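Stores Should Sell Vegetables One at a Time

I live alone and I cook most nights. What I need from a grocery store is one carrot, half a cabbage and two lemons. What I am usually offered is a two-pound bag of carrots, a whole cabbage the size of a bowling ball and a net of lemons.

The Horwood supermarket near me moved most of its produce into bags last June. The manager told me it was faster at the register and that bagged goods bruise less. I believe him on both counts. I still think it was a mistake.

A bag decides for you how much you will eat. My neighbor Zdislava Paulík kept track of her kitchen for a while and found that she threw out $8 worth of vegetables in a single week, nearly all of it from the bottom of bags. She is a careful shopper. She just can't get through seven peppers before they go soft, and neither can I.

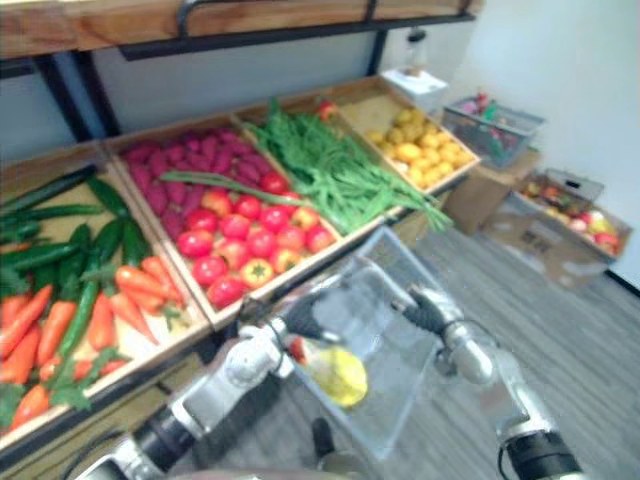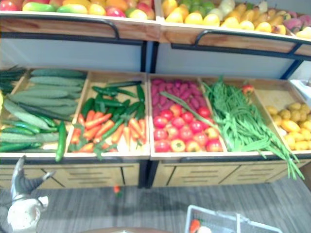
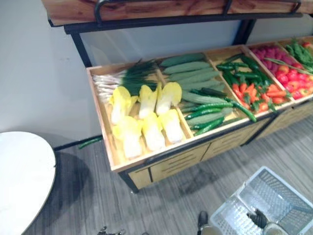

Price is the usual answer to this. Bags are cheaper by the pound, and for a family of five they make sense. I have no quarrel with families of five. But a low price per pound means little if a third of the pounds end up in the trash. The person who pays more per carrot and eats every carrot may come out ahead.

There is also the matter of choosing. With loose produce you can turn a pear over and look at it. You can take a hard one for the weekend and a ripe one for tonight. In a sealed bag you get whatever was packed, including the one with the brown spot facing in.

I know loose bins need work. Somebody has to sort them, pull the bad ones and wipe things down. The small market on Mogensen Street does it with two employees, and it sells cut cabbage by the half as well. I walk an extra 7 blocks to shop there, and I spend money there on bread and eggs that I used to spend at Horwood.

I don't want bags banned. Put them at one end of the aisle, put a scale at the other, and let people buy what they plan to eat.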